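Print this page | E-mail this page

Bimanual Garment Handling: Progress Report to the Programme Office

Submitted 16 Oct 2022 by Nele Baumgart (technical lead). Reviewed by Pao-chu Leung.

1. Purpose and scope

The report covers the second period of the Trovis project, which studies how a two-armed robot can learn to gather and carry soft household items from demonstration. It deals with the data set, the policy training and the first controlled comparison. Spending is reported separately on the usual form.

Views from the two wrist cameras and the head camera, the last with garments held between the grippers: 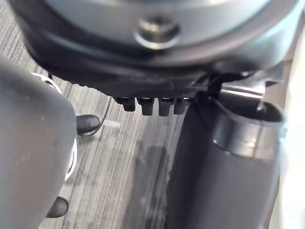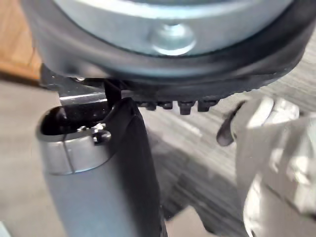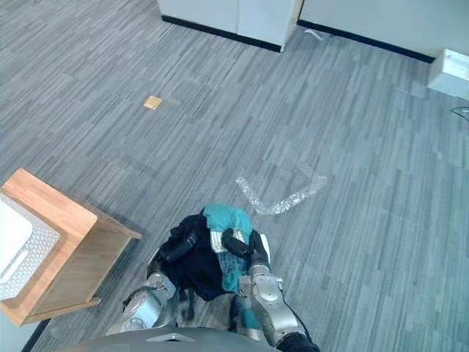
2. Data collection

The target for the period was 300 demonstrations of the floor pick-up task. All were recorded by the end of June. After review, 284 were kept. The rest were removed because one of the camera streams dropped out or because the joint log and the video could not be aligned.

Each demonstration consists of three video streams, joint positions for both arms, gripper opening and a time stamp for every sample. Garments were dropped from a fixed height so that the starting shape differed each time. Operators were told to use both grippers and to lift only when both had closed on fabric. This second instruction was added after the pilot, where early lifts by one arm had produced a large share of the failures.

Sum-yee Shek rewrote the alignment step in the Fuvgate logging software. It now corrects for clock drift between the wrist cameras and the arm controllers. The change was applied to the whole set – earlier recordings included – so that no mixed versions remain in the training data.

3. Method

Two policies were trained on the same demonstrations. The baseline receives the head camera stream and joint positions only. The second, referred to internally as Harms, also receives both wrist streams. Both predict a short sequence of joint targets, which is carried out in part before the next prediction is made. Network size, training length and the random seeds were matched as far as the different inputs allow.

The reason for testing the wrist views is occlusion. When the arms close on a garment, the head camera loses sight of part of the contact between finger and fabric. A wrist camera moves with the gripper and keeps its own fingers in view, although parts very close to the lens are out of focus. We had considered cropping the blurred regions. Beatriz Henriques tested this on a small subset and found no gain, so full images were used in all later runs.

4. Results

The comparison was run on garments that do not appear in the training set. A trial counts as a success if the bundle is lifted clear of the floor by both grippers and held until the stop signal.

Harms completed more trials than the baseline under every starting condition. The difference was largest for flat garments, where the baseline often closed above the fabric, and smallest for garments that had landed in a heap. The full table of trials will be supplied with the final report, once the repeat runs with new seeds are complete.

Failures of Harms fell mainly into two types. In the first, one gripper closed on a single layer and the garment unfolded during the lift. In the second, the arms reached the garment at different times and the earlier one pushed it out of reach of the other. The second type also occurs in the demonstrations, though rarely, and may have been learned from them. Chia-jung Wu is relabelling the affected recordings so that the policy can be retrained without them.

One limitation should be noted. All recordings so far were made on the same grey floor, and we do not yet know how far the result depends on it.

5. Deviations from the plan

The work on folding has been moved to the next period. It needs a reliable lift as its starting point, and the repeat runs take priority. The test of the Skeretti fingertip sensors was delayed by 17 working days while the mounting plates were remade. The sensors were not used in any result reported above.

6. Next period

6.1 Finish the repeat runs and report them with confidence intervals.
6.2 Retrain Harms on the relabelled set.
6.3 Record a further set on at least 2 other floor surfaces – one patterned, one plain.
6.4 Begin the folding task with single garments.

No change to the budget or the end date is requested. A decision is needed from the programme office on whether the recordings may be released together with the code, as the storage contract depends on it.

Shares: 2 | Comments: 0

Contact the project office | Copyright Trovis project 2022 | Back to top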